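Notebook, mock apartment room, January 2020
Re: furniture layout, chair fault, floor wear

Picked up from the last entry. The office chair is back in the room after a spell in the corridor. Mesh back, black frame. Complaint on the sheet was that it "pulls" when moved across the floor. I read that as either a fouled caster or a twisted stem, so took both in order.

Casters first. Pulled all of them, cleared hair and a length of thread from two. One axle had a flat on it. Replaced that one with a Groker spare from the drawer, same stem diameter, slightly harder wheel. Refitted, rolled by hand from the desk to the washer and back. Still pulls, less than before. Drift is toward the washer in both directions, which points at the floor and not at the chair.

Put the long level down. Floor falls toward the washer wall. Shimmed the level to read zero over its 1000 mm length, shim pack is thin but real. Repeated at the curtain end and got the same sense, smaller. Drain run probably explains it, the old plans show the waste line going out on that side. Not going to relevel a floor for one chair. Note for anyone setting up in there: park the chair parallel to the wall with the mural or it will creep when someone stands up out of it.

Seat tilt. The lever sticks in the forward position. Lubricated the pivot, cycled it 40 times by hand, sticks about as often as it did. I think the return spring is tired. Tritlow list the spring as a separate part, order code 269 on the sheet taped inside the cupboard. Have asked for two. If they don't arrive by February, swap the whole mechanism from the scrapped chair in the store, bolt pattern matches (checked with calipers, not by eye).

Backrest. Push load applied at the top edge makes the whole chair pitch before it rolls, because the contact point is high and the casters need to swivel first. Pushing lower down is smoother. Measured breakaway with the spring scale hooked at the top edge, three pulls each way, and the spread between pulls was bigger than the difference between directions, so I am not writing the values here. Need a better hook. The present one slides along the mesh border.

Standing desk. Left it against the wall, center of the room. Memory position one was wrong, reset it. The Somska controller drops its stored heights when the outlet is switched off overnight, so leave the outlet on. If it shows the error code, hold the down key until it bottoms out and it will rezero. Cleared the top and wiped it.

Washer. Door seal cleaned, transit bolts confirmed out. Not plumbed, do not run. Vacuumed the gap behind it. There is a scuff on the floor in front where it has walked at some point.

Curtain panels. Bottom hem of the striped one touches the floor and picks up dust. Could go up one hook. Low priority.

Floor wear. The finish has dulled along the line the chair usually takes. Tried the Pascu cleaner at the weak dilution on a patch the size of a hand, left it to dry, no change in color. Will do the full strip next time the furniture is out. Sanding is off the table, the layer is too thin. A mat would fix the wear but would also change how everything rolls, and then none of the earlier chair notes would apply.

To do: spring from Tritlow, new hook for the scale, raise the curtain, felt under the desk feet. Invoice for the casters came to 2000 in the internal units, charged to room upkeep.
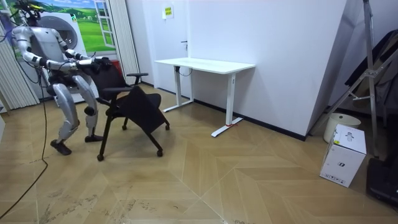
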